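Second Progress Report to the Ellow Fund
Bloxham Hat Library, display and storage grant
Period ending October
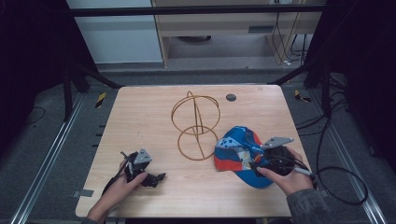 When we applied for this grant we promised you three things: stands for the hats, a proper place to keep the hats, and a lending list that a person other than me could read. The stands are the success story, so this report starts with them and stays there as long as is decent.

Stands

You may recall from the first report that our caps and hats had been living in stacks. A stack is fine for felt. It is hard on a baseball cap, which takes the shape of whatever is above it and then holds a grudge. By the end of last winter the bottom layer of the cap collection had gone more or less flat, and borrowers were returning them with notes.

We looked at solid heads first. They were heavy, they cost more than most of what would sit on them, and a row of them in a small room at dusk was felt by everyone to be a mistake. We went with wire instead. The stands we settled on have a round open cage at the top, made of two loops, with a rod running down to a ring that sits on the table. They are an orangey tan. The application said "neutral." I have decided that orange is neutral if you buy enough of it, and I hope the Fund can see its way to agreeing.

The stands came from Sekia in two deliveries. The first was correct. The second contained four stands with bases slightly out of true, so that anything placed on them leaned to the left as if trying to overhear something. Sekia replaced all four without argument, though they did ask for the bad ones back, and the return postage is in the accounts under Sundries, where I would be grateful if you did not look too hard.

Caps on wire

We have now learned more about putting a cap on a stand than I expected to need in this life. The cage is rounder than a head. A cap dropped straight down onto it sits high and spins. The method that works is to bring the cap in from the side, lower the back edge over the cage first, and then let the front settle. The brim should end up level. If it points at the ceiling, take it off and begin again.

The blue cap with the red-orange brim has become our test piece. It has a printed front with a white playing-card sort of design on it, which makes it very easy to see when it has gone on crooked. Plain caps forgive a great deal. This one does not, and if it looks right on a stand, the rest will too. It is also our most borrowed cap, for reasons I cannot explain and have stopped asking about.

Structured caps do well on the wire. Soft unlined ones slump between the loops and come out with a faint dent on each side. We tried tissue paper, which helped and looked terrible. A strip of plain cotton over the top of the cage does the job and can be washed. I have put the cotton under Materials.

The table

All the fitting and checking now happens at one table, which the first report described as "on order" in a tone I regret. It arrived. It has a pale wood-look top with rounded corners, and the corners have already saved several hips. There is a small round hole toward the back edge, I suppose for a cable. We have lost one hat pin down it so far. The pin was on the floor, so the hole is at least honest.

The table also settled the question of where returns go. Before, they went on the nearest chair. Now a returned hat is brought to the table, looked over, brushed if it needs it, tried on a stand and then put away. This takes longer than the chair did. It has also turned up two caps we had listed as missing, both returned months ago and both, at the time, underneath something.

Shelving

Less good. The Vito shelving went up on the long wall as planned, but the gap between shelves was set when we were still stacking, and a cap on a stand is taller than I had allowed for. I measured the stand. I measured the cap. I did not measure the one on top of the other. The upper shelves have been moved and now work. The lowest is a shelf for berets.

We are asking to carry the unspent part of the shelving line into the next period so that we can add 5 shorter shelves at the far end for hats that are happy lying down. No new money is requested.

Lending list

The list has moved from my notebook to a spreadsheet. Every item has a description, a condition note and a line saying whether it needs cotton under it. The descriptions are uneven. Some were written early in the day and are very full, and some just say "brown, nice." I am working back through them and expect to have the browns sorted by the next report.

Changes from the plan

The open evening was moved because the shelves were on the floor at the time. It will go ahead once they have all been up for a whole month without adjustment. The mirror budgeted at the start has not been bought. Borrowers have been using the window, which works well until it gets light outside, and I would like to hold that line open for now.

Next period

Finish the cotton covers. Add the low shelves, if you approve the carryover. Rewrite the browns. Hold the open evening with the hats at eye level and the berets where they are. The accounts follow on a separate sheet, with the Sundries line explained in a footnote.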